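`hedegaard-surfaces` – survey and sample register of worktop coverings
Data card, revision 11

## Summary

This repository holds the register of worktop covering samples kept at the Dandthorpe and Unthorpe sites. A covering is any sheet, mat or film laid over a bench to protect it or to change how it behaves under load. The register has 506 sample rows, drawn from 51 product lines. Each row describes one cut piece, its mounting, and the measurements taken on it.

The register replaces the two spreadsheets that the sites kept separately. Column names follow the Unthorpe sheet wherever the two disagreed.

## Contents

```
data/
 samples.csv one row per cut piece
 lines.csv one row per product line
 mounts.csv mounting methods and codes
 readings/ one file per sample, CSV
docs/
 protocol.md
 changes.md
tools/
 check_register.py
 merge_sites.py
```

## Fields in `samples.csv`

| Field | Type | Notes |
|---|---|---|
| `sample_id` | string | Site letter, hyphen, serial. Never reused. |
| `line_id` | string | Key into `lines.csv`. |
| `site` | string | `D` or `U`. |
| `thickness_mm` | float | Mean of four corner readings. |
| `finish` | string | `smooth`, `ribbed`, `pebbled`, `woven`. |
| `color` | string | Plain color word, judged in daylight. |
| `mount` | string | Key into `mounts.csv`. |
| `gloss` | float | Empty for `woven`. |
| `curl_mm` | float | Highest edge lift after the rest period. |
| `status` | string | `active`, `retired`, `lost`. |

Empty cells mean "not measured". Zero means zero. Earlier versions of the Dandthorpe sheet used `-1` for missing values; these were converted during the merge, and `check_register.py` fails if one turns up again.

## Measurement

Samples rest flat and unmounted overnight before the first reading. Thickness comes first, then gloss, then curl. Friction readings are taken last because the sled leaves marks on softer finishes.

Friction is recorded as a static and a kinetic coefficient against the standard sled. Each sample gets two passes, one along the roll direction and one across it. Where the roll direction is unknown, the field `roll_known` in the readings file is `false` and the passes are labeled `a` and `b`. Do not average `a` and `b` with directional passes.

Curl is measured from the bench to the underside of the highest edge. A sample that will not lie flat enough for the sled is still entered, with its friction fields empty.

## Mounting codes

- `F` – free-laid, no fixing
- `T` – double-sided tape at the edges
- `A` – full-area adhesive
- `C` – clamped at the short ends
- `X` – unknown, inherited from older records

Code `X` is closed to new entries.

## Finish classes

Finish is assigned by touch and by raking light, following section 2 of `docs/protocol.md`. The class describes the upper face only. Several lines are reversible; each face then has its own row, linked through `pair_id`.

`smooth` covers any face with no texture that can be felt with a fingertip. It is the broadest class and includes both matte and glossy faces, so filter on `gloss` if the difference matters. 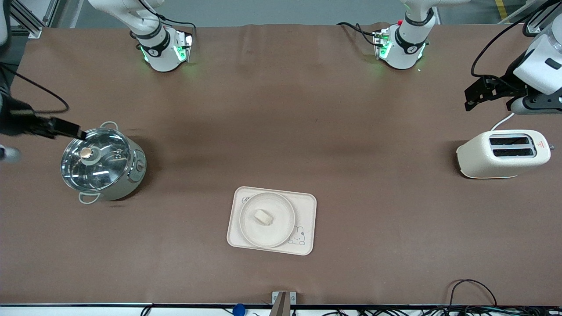

*Long tabletop with a smooth brown mat.*

## Known problems

- Color words are inconsistent between sites. Dandthorpe used `tan` where Unthorpe used `brown`. The merge script leaves both as entered.
- Gloss readings taken at Unthorpe before the meter was recalibrated in June are flagged `g_old`. They read high. No correction has been applied.
- Some Skismont lines were bought as offcuts and have no roll direction.
- `thickness_mm` is unreliable for `woven` samples, which compress under the gauge.

## Using the tools

```
python tools/check_register.py data/
python tools/merge_sites.py --in d.csv u.csv --out data/samples.csv
```

`check_register.py` tests keys, ranges and duplicate serials. It prints one line per fault and returns a nonzero exit code if there are any. `merge_sites.py` is kept for reference and should not be run on the current data.

## Changes in this revision

- Added `pair_id` for reversible lines.
- Split `textured` into `ribbed` and `pebbled`. Old rows were reclassified from the physical samples. Lost samples kept their old class and are listed in `docs/changes.md`.
- Removed the free-text `supplier` column. Supplier names now live in `lines.csv` only.

## Maintenance

Delia Rusu maintains the register and the Dandthorpe samples. Bram Van Hecke maintains the Unthorpe samples and the readings files. Corrections to a single row can be sent as a pull request with the sample ID in the title. Changes to field names or codes need agreement from both maintainers before the request is opened.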